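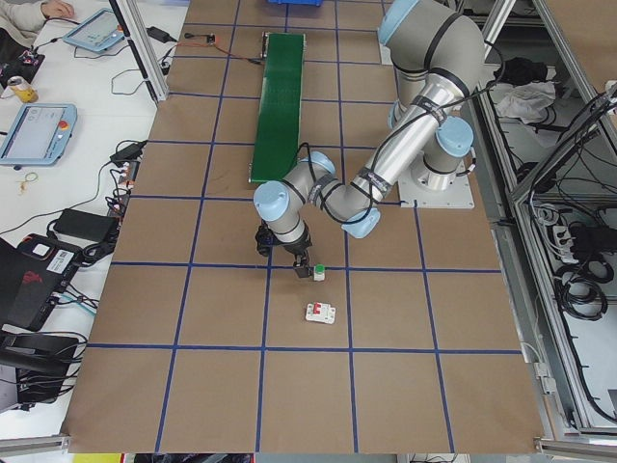
Promovex has started a side-by-side trial of two-finger grippers at its test bench in Hutsuliak, with the aim of choosing one model for its small-parts line by November. The company, which repacks electrical components for wholesalers, has been using suction cups until now. Staff said the cups do well on flat cartons and poorly on anything with a switch or a rounded edge. The bench is a large table covered in brown paper and marked off into cells with dark blue tape, so that a part can be set down in the same cell for each gripper. The parts include a small circuit breaker with a red switch, one of the items the line handles most.

Two sets of fingers are being compared, one from Rekov and one from Tindero. Each will make 3000 picks, with 2000 of them on breakers and the rest on mixed parts. A pick is counted as a miss if the part is dropped, turned over or put down across a tape line.

Cheuk-hei Leung, who is running the trial, said the first 307 picks with the Rekov fingers were used to set the closing force and will not be included in the results.

"The housing is smooth and the switch sticks up, so the arm has to come in from the right side," Leung said. "If you close too hard the part jumps. We spent most of the first week on that."
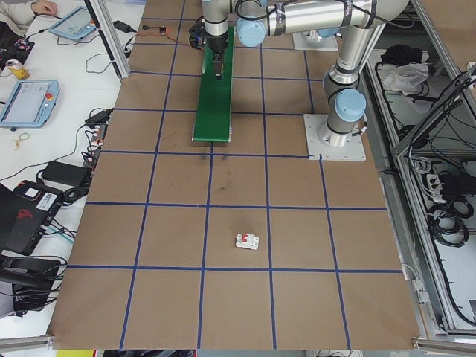 A circuit breaker on the taped test table at Promovex.

The controller settings will be kept the same for both sets of fingers. Leung said the programs are short and the operators can change them from the teach pendant.

The Tindero fingers go on next. Promovex said it would share the full results with its customers once both runs are finished, along with the cost of spare finger pads. A camera comparison on the same bench has been put off until next year.

25 Jun 2021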